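Load Carrying and Shoulder Comfort in Student Backpacks

Project report, spring term
Group members: Nusrat Howlader, Ylva Backlund, Marcelino Coutinho
Supervisor: Wenche Dalen

1. Background

Most students at Doderwood carry a bag for several hours a day. In November we put a short form on the student page asking how people carried their things and whether their shoulders or neck hurt at the end of the day. We got 746 usable answers. More people complained about the straps than about the weight of the bag, so we picked straps as our topic.

2. What we wanted to find out

We had two questions. Does a wider padded strap feel better than a narrow one when the load is the same? And does strap length matter more than padding? We left out waist belts and chest clips, although several people who answered the form asked about them.

3. Method

We recruited 12 students. Each one walked the same route, from the Blomqvist building to the library and back, a distance of 800 meters. They did this 4 times, with a different strap setup each time:

Narrow strap, worn short
Narrow strap, worn long
Wide padded strap, worn short
Wide padded strap, worn long

The load was the same set of old textbooks, packed in the same order. After each walk the student marked discomfort on a paper scale for the neck, the top of the shoulder and the lower back. They rested between walks until they said they felt normal again. The order of the setups was drawn from a hat.

Liv Halvorsen in the sports department checked our form before we started and told us to split "shoulder" and "neck" into separate lines. We had them as one line at first.

4. Results

Wide straps got lower discomfort marks at the top of the shoulder, both short and long. For the neck the difference was small, and two students marked the narrow strap as better. Strap length showed up mostly in the lower back. Nearly everyone disliked the long setting — the bag swung on the stairs and pulled them backward.

Edge padding came up often in the comments. Students said a hard edge near the collarbone bothered them more than pressure on top. 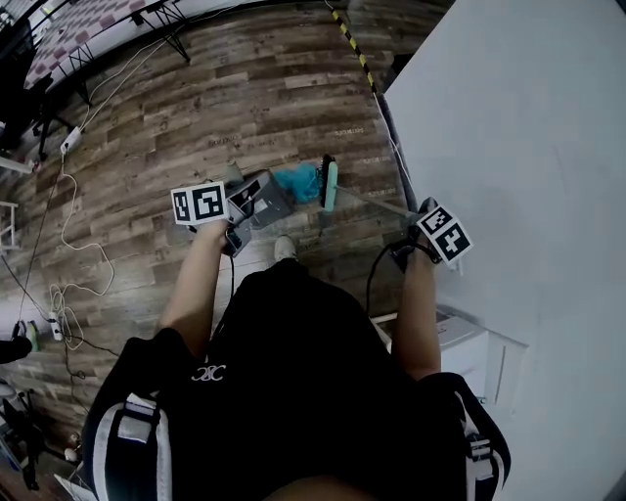
Figure 1. Shoulder straps with thick padded edging, worn over a short-sleeved shirt.

5. Sources of error

The group was small and most of us know each other. The students could see which strap they had on, so they may have marked what they expected to feel. It rained on one of the test days and two people walked faster than usual. We also have no measure of how tightly each person pulled the straps.

6. Further work

A longer walk would be useful, and so would a heavier load. The raw forms are in the binder in the Prandard reading room until the end of term.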